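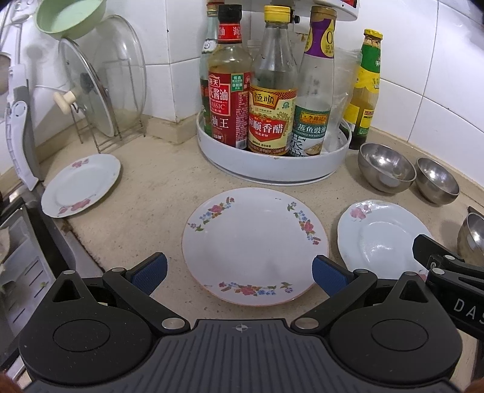 Floral plates and the Funton steel bowls on the kitchen counter.

I've had my Funton bowls since July and I'm still finding new jobs for them, so a review is well overdue. They're stainless steel, polished on the inside, and they come in different sizes. I bought mine from Halliday, the kitchen shop near the station, after my old glass mixing bowl cracked in the sink.

First up, the weight. They're so light! I can hold the big one in one hand and scrape cake batter out with the other (my wrists aren't great, so this matters a lot to me). The small one is perfect for beating 2 eggs, or for holding chopped onion while the pan heats up. I've dropped it on the tiles more than once and it just rings like a bell and carries on.

Washing up is easy. Turmeric marinade left overnight came off with warm water and a bit of soap, no yellow stain at all. The polished inside does show every water spot, so I dry mine with a tea towel straight away if visitors are coming. They nest neatly too, and the whole lot lives on the shelf under my flowery plates.

Grumbles? You can't put them in the microwave, obviously, and I do miss that for melting butter. The largest also slides about on the counter when I'm whisking hard — a damp cloth underneath sorts it out. I'd love a rubber base on the next version, in any colour.

I've already bought another set for my sister, who'd been borrowing mine and was getting slow about bringing them back. 5 stars from me.

Catriona Matheson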